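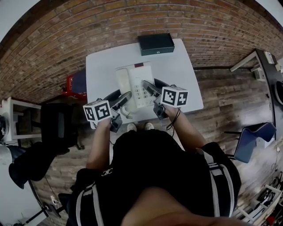

Visiting the Ritstead lab: two grippers, no robot, and a lot of telephones

I have wanted to get inside the manipulation lab at Ritstead ever since their talk in June, the one where Anitha Poduval showed a robot hanging up a phone and got a bigger reaction from the room than anybody with a walking machine did. So when the Bayram robotics club was offered a place on the visitors' day on 5 March 2025, I said yes before I had even looked up the trains. (The trains were terrible. Change at Drendham if you go, and don't believe the departure board.)

Ten of us went round together, mostly hobbyists and a couple of teachers, and we had the whole morning and a good part of the afternoon. I took far too many notes. What follows is the bits I keep telling people about.

The first thing you notice is how little robot there is. The group works on teaching arms to do two-handed household jobs, and I had pictured a hall full of arms. They own one pair, and it lives downstairs. Upstairs, where the teaching happens, it's tables, chairs, shelves full of gear, and people picking things up. A person holds a gripper in each hand and does the task, and the recording of that becomes the lesson. On each gripper sits a white cube printed with black square patterns, and the cubes are how the software knows where both hands are and which way they're pointing.

Anitha explained why they went this way. In her previous project they steered the robot remotely, and a simple job took her most of a minute each time, with long pauses while she worked out which way to tilt the wrist. Holding the grippers yourself, you just do it. You can feel when the jaws have closed on something. You also can't cheat, she said, and I liked this part very much: with bare hands you'd use all five fingers and teach the robot things it can never copy, but with the gripper you have the same clumsy jaw it does. If you can't manage the job, it can't either.

The telephone is the star of the place. They use an old-fashioned desk phone, handset on one side and push buttons on the base, with a white coiled cord, and the task is to lift the handset, press a key, and put the handset back properly. Try describing that to a machine! The handset has to come up without dragging the base along. One hand holds while the other presses. Then there's the cord, which has its own ideas. Helge Tveit, who runs the recording sessions, told us the cord is the reason they picked it. A rigid object goes where you put it, and the cord never lies the same way again, so the robot has to look at what is in front of it each time and can't get by on repeating a memorized path.

I got a turn with the grippers and I was awful. You think of them as big tweezers, and then you find that the tip is a good deal farther out than your hand believes it is. My first try pushed the phone halfway across the table. My second got the handset up and then down again the wrong way round, and Helge was kind enough to say they keep some of those. By the fourth I was getting the hang of it and didn't want to give them up, and there was a line behind me.

Now the result, which is what the visitors' day was for. The method is called Mernum (after a lake, I believe, though I was given two different stories over lunch) and the idea is easy to say. Most groups record a task from beginning to end and train on the lot. The Ritstead people also record what they call re-entries. The person stops partway through, lets the object get into some awkward state, and then carries on from there. Handset half on its cradle. Cord looped over the keys. Base turned sideways. Each of those is a short recording of only a few seconds, and it shows the robot what to do from a place it would otherwise never have seen.

Their full set for the telephone is 2,358 recordings, and 230 of those are re-entries. That small slice does a surprising amount of work. They trained two versions, one with only the complete run-throughs and one with the re-entries mixed in, keeping the total number of recordings the same so the comparison was fair. Njål Haugland took us through the charts. On a phone placed neatly in the middle of the table there was hardly any difference between them. Put the phone at an angle, or nudge it while the arms are moving, and the plain version starts to come apart, while the mixed version mostly backs off and tries again. He was careful about this. One object, one pair of arms, one building, and they haven't had anybody outside repeat it yet. He also showed us a chart where the mixed version did slightly worse, on the button press, and said they don't know why. I wish more talks had a slide like that.

Then downstairs for the demonstration. The arms carry the same kind of jaw as the handheld ones, so nothing has to be translated from one shape of hand to another. The first attempt went straight through, up, press, down, and we all clapped. For the second, Sigrun Westerberg reached in between moves and turned the base with one finger. The left arm came down, missed, stopped for what felt like ages, rose a little and came in again from the new angle. The handset went home with a click. I made a noise I'm not proud of.

The third attempt failed. The arm caught a loop of cord under the handset and kept pressing down on it, over and over, quite patiently, until Sigrun hit stop. She looked pleased if anything, and wrote it down. Their way of choosing new re-entries is simply to take the failures from the arms and set them up by hand upstairs, so that one will have been on somebody's list the next morning.

Our group asked a lot of questions in the afternoon. Some answers I managed to write down:

Does it matter who does the recording? Yes, more than they expected. People have habits. Helge always lifts with the same hand, and an early version picked that up so strongly that it ignored the other arm. Now they swap people between sessions and ask everyone to vary which hand goes first.

How do they know the cubes are being tracked properly? A recording where the patterns are hidden for too long gets thrown out automatically. People learn quickly to keep their wrists turned so the cube stays in view, and Anitha worries a bit that this makes the movements slightly stiff. It's on her list to measure.

Why not just record ten times as much? Money and shoulders, said Njål. Holding your arms out over a table gets tiring, and sessions are kept short for that reason. After my few minutes I can believe it.

Would it work on another telephone? They've tried a single other model, with the keys in a different place, and it lifted the handset nicely and then pressed the wrong part of the base with great confidence. So, no, not yet.

My own question was whether a club like ours could try the idea at a smaller scale. Anitha thought so, and thought the re-entry part would be the easiest to borrow, as it needs no extra equipment at all, only somebody willing to set up the same muddle again and again. Houda Bennani from our club has already started sketching a jaw we could print, and she has an old phone in her garage. We'll start with one hand and a simple lift and see how far we get. If the tracking defeats us we may go back to steering our little arm by remote and record re-entries that way, which Helge said should still help.

If you go yourself: the entrance is on the side street and the sign is small. Lunch was soup and very good bread. Wear something with short or close sleeves if you want to try the grippers, as one of our teachers had a loose cardigan and kept sweeping it across the patterns. And ask to see the failure recordings, which they'll happily play if there's time. The one with the cord wrapped right round the base had the whole group leaning in and shouting advice at a screen.

Our next club evening will be a show-and-tell from the visit, with Houda's first jaw if the printer behaves. Bring a telephone if you have one lying around, the older and curlier the better.

Bayram Robotics Club | Contact the club | © 2025 | Back to top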